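Osby Home & Shed Forum > Odds and Ends > Curved grey tubes, what do I do with them?

More than one reply in this thread. Started in January. 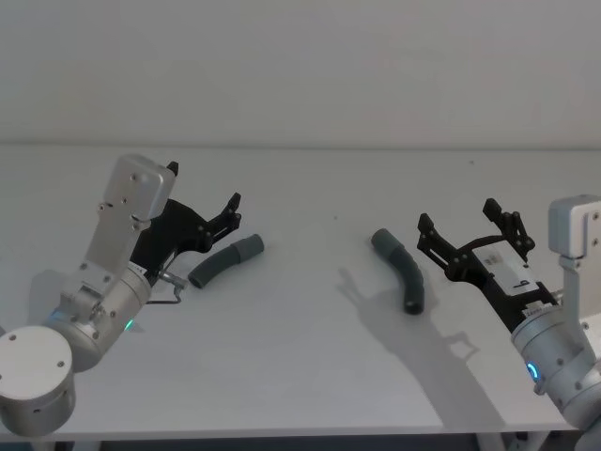
Re: Curved grey tubes, what do I do with them?

prosach_pete wrote:
Right, I'm after opinions. I've been clearing the long cupboard and I keep finding bits of dark grey curved tube. Two are on the white table now, and there's a whole box of others still to go through. I want them stored so I can grab one without the rest rolling off onto my feet. Drawer? Hooks? Bin?? My other half votes bin.

laltach_lou wrote:
Don't bin them! I threw out a load of bends when we moved and had to buy the same thing again before the month was out. Shoebox, lid on, write TUBES on the end, done.

gasserfan26 wrote:
Shoebox is no good for anything curved, they nest together and you end up tipping the whole lot out to get at one (ask me how I know). I've got mine on a bit of dowel screwed to the shed wall. You just slide them on like bangles.

laltach_lou wrote:
Bangles only works if they're wide enough to go over your dowel though, doesn't it? And what if they're all different widths? I stand by the shoebox.

gasserfan26 wrote:
Get a thinner dowel then :)

shed2072 wrote:
Bit of a different view from me. How many do you need? I had more than 100 odd lengths of pipe and hose in my garage and used five of them in all the years we lived there. Keep one of each size and take the rest to the tip. Your other half is half right.

prosach_pete wrote:
Ouch, but fair. I did sort of hope somebody would say keep the lot. Is there a trick for telling which are the same size? They look the same to me when they're lying flat.

laltach_lou wrote:
Stand them on end on a sheet of paper and draw round the hole. Then try the next one on the same circle. Takes two minutes and you don't need a gauge or anything.

gasserfan26 wrote:
That's a good one, I'll pinch that. Masking tape on each with the size in biro as well, it peels off fine later. Do wipe them first or the tape won't stick.

shed2072 wrote:
Tape goes gummy if you leave it in a warm shed. Tie-on luggage labels, every time.

prosach_pete wrote:
OK, paper circles tonight after tea, then I'll see what's left. Leaning towards the dowel, sorry Lou. Has anybody got a spare length of the thin stuff, or is it cheaper to cut down a broom handle?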